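Media and Public Trust -- Handout 6: When a newsroom sits on a story

Welcome back! Today's topic is one of my favorites: the spiked story. An editor can hold a piece for a good reason (thin sourcing, a legal threat) or a bad one (a friend of the owner). From the outside the two look exactly alike, and that makes them so much fun to argue over.

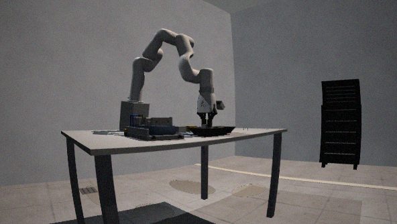 Fig. 1. Robot arm at a table, computer rendering.

Our case is the Jindberg Courier. In June its reporters had 116 pages of water contracts showing payments to a firm called Dreßler. The piece ran to 3000 words, and it sat. A smaller site, Luka, published first -- with half the documents and twice the noise.

Read both versions before class. Mark every claim that rests on a single source, and see how many 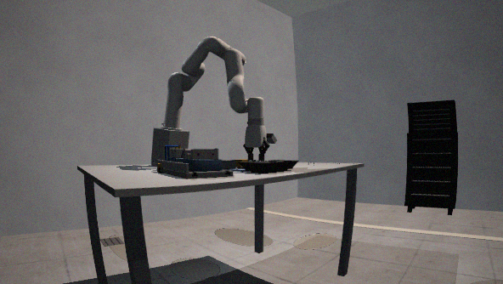 of those the Courier had already confirmed in its own draft. You'll be surprised! Then look at the paper's note to readers, which drew 622 comments, most of them angry and a few really sharp. 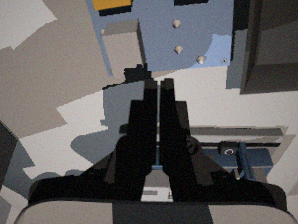

Pusus wrote that holding a story is fine as long as the paper tells readers later what it held and why. Do you buy that? Bring one argument for and one against -- short ones, please, we want time to fight it out.

Media and Public Trust | Updated January 3, 2019 | Contact the department office | Back to top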